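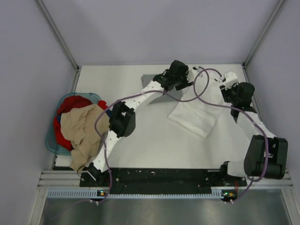
The grey cloth, near the back of the table.

Home | Stories | Poems | Archive | Write to us

December
By a reader from Pusel

The Key of Room 13

My aunt kept the guest house in Larkulbridge for 24 years, and in all this time she lost only one key. It was the key of room 13. She told me about it on the telephone, the evening before I arrived, as if it was a person who had gone away without a goodbye.

I came with the late bus from Pusel. The river was high and the street smelled of wet leaves. My aunt was already in the kitchen, with the soup on the stove and all the drawers open.

"The man from Ceko took it," she said. "He paid for nine nights and he left after two."

"Maybe he will send it by post."

"He has had all summer for that." 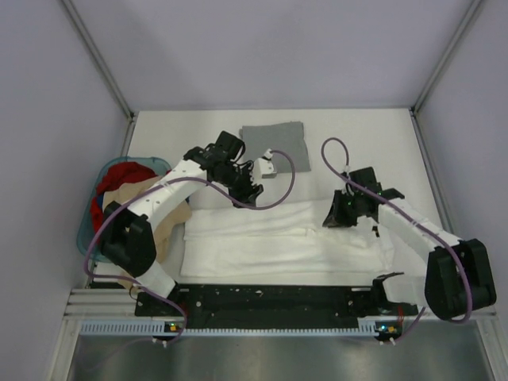
A folded white towel.

After the soup we went up together. The door of 13 was closed, and my aunt had never asked for a locksmith. She said it was too expensive, but I saw that she touched the door with her open hand, very lightly, as one touches a horse.

"What was he like?" I asked.

"Quiet. He ironed his own shirts. In the morning he asked me how I slept. Guests do not ask this."

I did not know what to answer. Downstairs the clock of the Leiva church came through the window, a little late as always. She sat on the top stair and I sat one stair lower, like when I was a child and we waited for my mother.
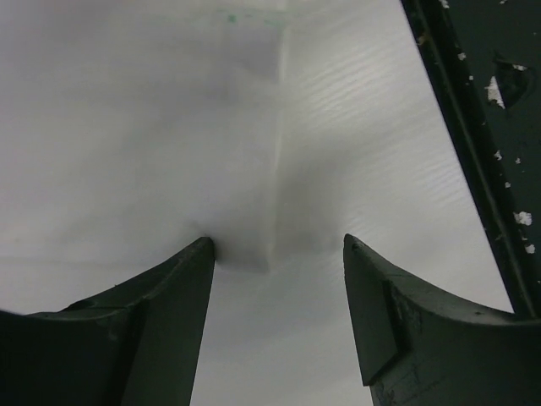
Close up, dark grey against a pale background.

In the morning I found the key. It hung on the hook of room 12, under the other key, and it had some dust on it. I stood with it in my hand and I listened to her below, putting the cups on the table.

Then I hung it back, under the other one, and I went down for breakfast.

"Did you sleep well?" I asked her.

She looked at me for a long moment, and she poured the coffee.

We use cookies to remember your settings. Accept | Read more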